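Bercombe Skills Lab
Student Projects
Reports
Staff
Contact
Student Projects » Reports » Does the practice tissue teach us anything?

Oksana Vasylenko, second-year project, handed in October

The lab handbook says that stitching a tissue pad "prepares the student for real wound closure." I wanted to know what that claim rests on. The handbook gives no source, and the two papers I was pointed to both scored speed, which is an odd way to judge a stitch.

My question was smaller. If a student closes short wounds on a pad over and over, do the edges meet any better by the end? I went through 68 closures from our group and marked each one for gaps, for edges rolled inward, and for bites taken too close to the margin.

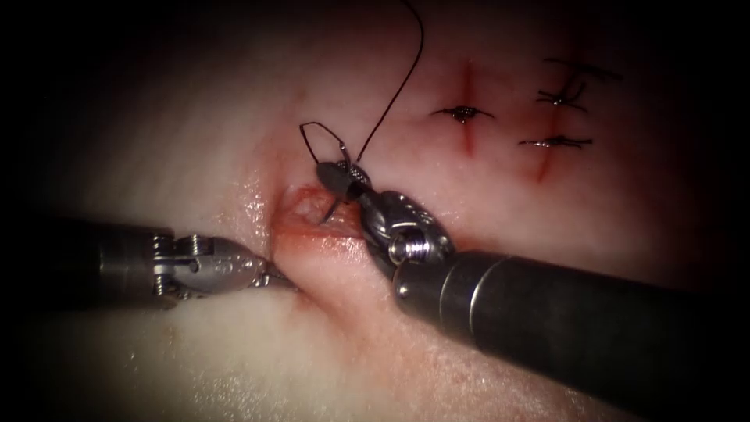
Gaps got smaller, I'll grant that. Rolled edges hardly changed, and I suspect it's because we were all watching the needle and paying little attention to the side being held. Press too hard next to a wound and the tissue bunches into a fold. The bite looks deep enough until you let go.

More than 50 of the closures would have passed the lab's own checklist. I don't find that comforting. The checklist asks whether the wound is shut and says nothing about how much the tissue was squeezed to get it there.

Limits: I did all the marking myself, and I knew whose work was whose. A second marker should repeat it before anyone quotes my numbers.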